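Section 5. Work Surface, Hand Grippers and Plug Task

This section covers the bench layout for recording plug insertion with the Natimau hand gripper pair. It assumes that the rail frame has been assembled and leveled as described in Section 3, and that both grippers have passed the power-on check.

Revised Friday, February 26, 2021. Maintained by Hsin-yi Kong, Bosgate shared workshop.

5.1 Preparing the surface

1. Set the white board on the tabletop and slide it until its near edge is parallel to the front of the table.

2. Wipe the board with a dry cloth. Marks left by pencil or tape adhesive can be picked up as features by the tracking software.

3. Clear tools and spare fasteners from the board. Only the items used in the task stay on it.

4. Draw the side curtains. Reflections from windows cause more tracking loss than low light does.

NOTE: Build frames from December and earlier have a narrower table. The board overhangs on those frames and must be clamped at the back edge.

5.2 Placing the power strip

1. Confirm that the power strip is disconnected from the wall. It stays disconnected for the whole session.

2. Place the strip on the right half of the board, outlets facing up.

3. Run its cable toward the far edge of the table with at least 300 mm of slack. A taut cable will pull the strip out of position when the plug is withdrawn.

4. Place the loose plug on the left half of the board.

CAUTION: Never run this task on a live strip. The finger ends are conductive on some gripper versions and can enter an open slot.

5.3 Fitting and inspecting the fingers

1. With the gripper switched off, open the fingers fully by hand.

2. Check the screws on each finger mount. Tighten any that turn under light finger pressure on the driver. Do not exceed hand torque; the printed blocks split along the layer lines.

3. Press each pad along its edges. Replace a pad that lifts or rocks.

4. Close the fingers slowly and check that the two pads meet flat. If they touch at one corner first, loosen the mount, reseat it and repeat from step 2.
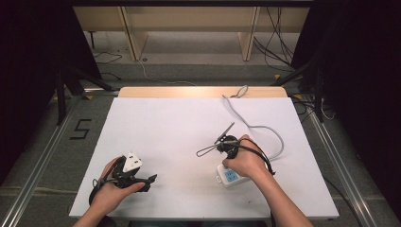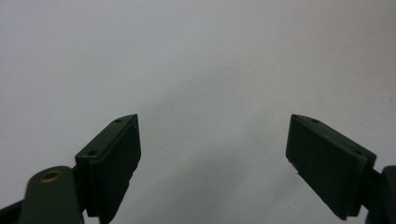 5. Route each gripper cable over the back of the hand or past the wrist, whichever keeps it clear of the fingers. Leave enough length for the arm to reach the far edge of the board.

6. Switch both grippers on and wait for a steady status light.

5.4 Recording a run

1. Start the Osport logger and enter the station number.

2. Hold both grippers still above the board for 3 seconds. The logger uses this interval to set the zero position.

3. Pick up the plug with the left gripper. Steady the strip with the right.

4. Insert the plug, release it, grip it again and withdraw it.

5. Return the plug to the left half of the board and stop the logger.

A run that takes over 400 frames is split into two files. The second file has the suffix "b" and must be kept in the same folder as the first. Foulkes export scripts earlier than the current release ignore the suffix — merge the files before exporting.

NOTE: Sioned Wynne's cable clips (parts bin, second drawer) fit both gripper bodies and can be used in place of hook-and-loop tape.

5.5 If tracking is lost

Stop the logger and discard the run. Check the gripper lens for fingerprints, then repeat 5.4 from step 1. If tracking is lost again at the same point in the motion, check whether a sleeve or cable is crossing in front of the lens. Persistent loss with a clean lens and clear cables requires recalibration; see Section 7.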